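Why do clothes crease?

Hello again! Last month I wrote about why bread goes stale, and lots of you sent in questions afterwards. My favourite came from Jolán Deák, who wanted to know why her school shirt gets wrinkly even when she hasn't done anything to it. Good question, Jolán. I've had a lovely time finding out, and I've made a bit of a mess of my airing cupboard along the way.

Let's start very small.

What is cloth made of?

Pick up the bottom of your T-shirt and look at it really closely (use a magnifying glass if you've got one). You should be able to see lots of tiny threads. In a T-shirt they are looped round each other, like very small knitting. In a smart shirt they usually go over and under, over and under, like the strips in a woven basket.

Now, each of those threads is made of even thinner bits twisted together. We call them fibres. Pull a bit of fluff off a cotton wool ball and you'll be holding loads of them at once.

Cotton fibres come from a plant. When the cotton plant has finished flowering it makes a round seed case called a boll, and when the boll is ripe it pops open and there's the fluff, all ready to pick. Wool comes from sheep, silk comes from silkworms, and polyester is made in factories, mostly from oil. They all feel different, and they all crease differently too.

Smaller than small

To find out why cotton creases we need to go inside the fibre, where there are things far too small to see, even with your magnifying glass. They're called molecules. The ones in cotton are long and thin, a bit like strings of beads, and they lie side by side.

Here's the clever part. Each string holds on to the strings next to it. It isn't a very strong grip. Think of a line of children holding hands at playtime: they stay together if they're just standing there, but if somebody runs through the middle, a few of them let go. Then what do they do? They grab the nearest hand!

When you bend a bit of cotton, some of the strings slide past each other and let go. Then they catch hold again in a new place. When you stop bending, the cloth would quite like to go flat, but the strings are now holding hands in the bent shape. And there's your crease.

Water makes creases easier

Water is a terrible busybody. It gets in between the strings and loosens their grip, so they can slide about much more easily. As the water dries up, the strings grab hold of each other again, in whatever shape the cloth happens to be.

So if you leave a damp shirt in a heap, it dries in the shape of a heap. It's also why the backs of your knees leave creases in your trousers on a hot day. You sweat a little, you're sitting with your legs bent, and the cloth sets like that. When I was small I had a long coach trip to Widthorpe to see my gran, and I got off with trousers like a concertina. She noticed before she'd even said hello!

Some parts crease more than others. A collar has extra layers of cloth in it, often with a stiff one hidden inside, so it can stick up quite proudly while the rest of the shirt goes floppy. The strip where the buttons go (it's called a placket, which is a word I like saying) is thicker as well. Sleeves are the worst of all, because your elbows are always bending them. 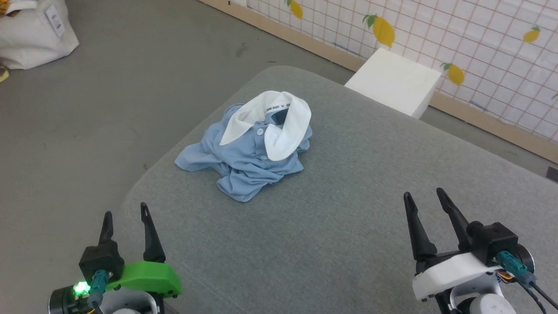
How does an iron work?

An iron does two jobs. It heats the cloth up and it presses it flat.

The heat makes the molecules jiggle about, and all that jiggling helps them let go of each other. Steam helps too, because steam is water, and you already know what water gets up to. Then the weight of the iron pushes everything flat, and as the cloth cools and dries, the strings take hold again in nice straight lines. It's the same thing that made the crease in the first place, only this time you get to pick the shape.

Irons get hot enough to burn you very badly, so please leave that job to a grown-up. You can do the next bit, though.

Try it yourself: the hanky test

You will need:
2 cotton hankies, the same size
a bowl of cold water
2 elastic bands
a tray

Leave the first hanky dry. Scrunch it into a ball and put an elastic band round it.

Dip the second hanky in the water and squeeze it out well. Scrunch it up in the same way and put the other band round that.

Put both on the tray somewhere warm and leave them until the wet one has dried right through. Mine took all night and most of the next morning, so don't keep poking it!

Take off the bands and lay the hankies side by side. Which has the sharper creases? Try smoothing each one with your hand and see if it makes any difference.

If you have an old woolly sock, you could scrunch that up as well. Wool fibres are naturally curly and springy, so they're good at bouncing back.

Your questions

Máté Győri asks: Why doesn't my football shirt crease?
It's probably polyester, Máté. Those molecules don't take much notice of water, so washing doesn't loosen them in the same way. Have a look at the label inside and see what it says.

Francine Lachance asks: Can you get rid of creases without an iron?
Often, yes. Give the shirt a good shake when it comes out of the wash, put it on a hanger while it's still damp and do up the top button. The weight of the wet cloth pulls a lot of the wrinkles out.

Rutilio Meléndez asks: Do elephants have wrinkles for the same reason?
No, but I laughed out loud when I read this! Elephant skin has deep cracks and folds that hold on to water and mud, and that helps to keep the elephant cool. I think elephants need a page all to themselves, so I'll get reading.

Words to remember

Fibre: a very thin strand, like a hair.
Boll: the part of the cotton plant that holds the seeds and the fluff.
Molecule: a tiny group of atoms joined together.
Placket: the strip on a shirt where the buttons or buttonholes are.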